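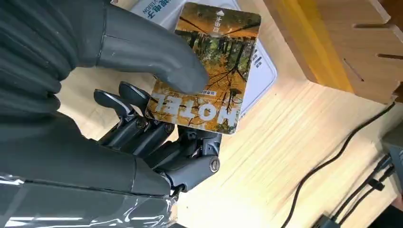 Yoon Makers Club » Trips and Visits

Veltanance open day, who else went?

gearmoth
Got back from the Veltanance open day in June and I'm still thinking about that hand. I got there at 10 and hung around the table way too long. My favorite bit was the card with HOTEL on it and the fall trees. Holding something that thin between a thumb and two fingers looks so easy until you try to get a machine to do it!

sprocket449
I was there too, and I liked it less than you did. It's a stiff card. Show me a sheet of printer paper and I'll clap.

gearmoth
Fair, but stiff stuff is hard too (you squeeze an edge wrong and it pivots on you). And did you look at the finger joints? All those little pins and rods out in the open. I'd be scared to get crumbs in there.

pancake_solder
Didn't make it, I had a shift. Is that plastic wrap around the wrist? We did the same to our arm at Utano and it crinkled all day and drove me nuts.

sprocket449
Yep, clear plastic. What bugged me more was the talk. 28 slides before anybody got to ask a question, and then mine got a "good question" and no answer.

gearmoth
OK the slides were long, I'll give you that. I asked about grip force afterward and got a real answer, so maybe you just caught the wrong person.

pancake_solder
Can anyone in the club read the Chinese on the card? Three characters, small, white.

tin_lantern
半日游, half-day tour. It's upside down from there so it took me a second. Are they doing another open day? I'd go if there's parking.

gearmoth
They said fall. Parking was fine, I used the back lot.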